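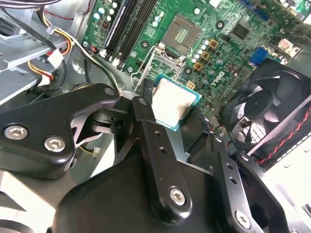
Desktop CPU over a green motherboard, case open.

Skuline Durano Central-Count Ballot Scanner

Tabletop scanner for absentee and mail ballots, single-sheet, two-sided
Status: in production
Sold to: county and municipal election offices, by quote

Overview

The Durano is a tabletop optical scanner for offices that count absentee, mail and provisional ballots in one room. It reads both sides of a paper ballot in a single pass, stores an image of each side, and writes a cast vote record for every sheet. It is sized for jurisdictions that have outgrown hand-feeding a precinct scanner but can't justify a floor-standing high-speed unit.

The scanner has no wireless hardware. There is no Wi-Fi or Bluetooth module on the board and no slot to add one. The only data connection is a wired port for the results workstation, located behind a locking door that accepts a numbered seal. Results can also be moved by removable drive if local rules require it.

Paper handling

The input tray holds 49 sheets of standard ballot stock. Trays can be topped up while the scanner is running. Throughput is 900 ballots per hour on letter-size stock with one fold. Ballots with two or more folds run slower and should be flattened first. The output side has two bins – one for accepted ballots, one for ballots held for review.

A ballot is sent to the review bin for any of the following:
Overvote in any contest
Blank on all contests
Write-in oval filled
Timing marks missing or damaged
Ballot style not in the loaded election

Each condition can be switched on or off in the election definition. The settings are printed on the zero report and again on the results report, so that both carry the same list. A change in the settings after the zero report closes the batch and requires a new one.

Double feeds are detected by an ultrasonic sensor. When a double feed is detected, the transport stops before either sheet is counted and the screen shows the last accepted sheet number. Operators remove the sheets, separate them and put them back on top of the stack.

Feed rollers are made by Kubíček and are the only rollers approved for this model. Third-party rollers fit the shaft but have a different surface and will cause skew errors on coated stock. Replace rollers when the maintenance screen shows the roller notice, or before each general election, whichever comes first.

Records and audit

Every batch produces three files: images, cast vote records and the event log. The files are signed at batch close. The event log records power on and off, door open and close, every login, every jam and every rejected sheet. It can't be edited or cleared from the operator menu. To support risk-limiting audits, the scanner can imprint a serial number on each sheet after it has been read. The imprinter is optional and must be ordered with the scanner – it can't be added in the field.

The imprinter uses a different ink color from the ballot black. It does not print in the timing mark area.

Specifications

Ballot width: letter
Ballot length: letter or legal
Input tray: 49 sheets
Rated throughput: 900 ballots per hour, letter size
Roller set: 6 rollers, Kubíček
Display: color touch screen, tilting
Power: standard grounded outlet, internal backup battery
Data: one wired port, one removable drive bay, both behind locking door
Wireless: none

In the box

Scanner, power cord, two output bins, door keys, cleaning sheets, calibration sheet, printed operator manual. The results workstation, report printer and rolling cart are quoted separately.

Accessories and consumables

Roller set (6 rollers), with alignment card: $89
Cleaning sheets, imprinter ink, numbered door seals and hard transit case: see price list

Consumables are shipped from the Virnulska warehouse and can be ordered without a new quote. Have the scanner serial number ready. It is on the label under the output bins.

Acceptance testing

Each scanner ships with a factory test record. The record does not replace acceptance testing by the buyer. Skuline supplies a test deck layout on request, but the marked deck should be prepared by the election office from its own ballot stock. Run the deck in all four orientations. Keep the signed results with the purchase file.

Software updates are installed only from signed media, and only with the door seal broken and logged. Check with your state office before installing any update, as some states require a certified version by number.

Ordering

Orders for use in a November general election must be received by 1st August. Orders received after that date are scheduled for the following year. Roller sets and other consumables are not affected by the cutoff. Training for operators is held on site after acceptance testing is complete, and a second session can be added to the quote.

Related: Durano operator manual, Durano roller replacement sheet, results workstation requirements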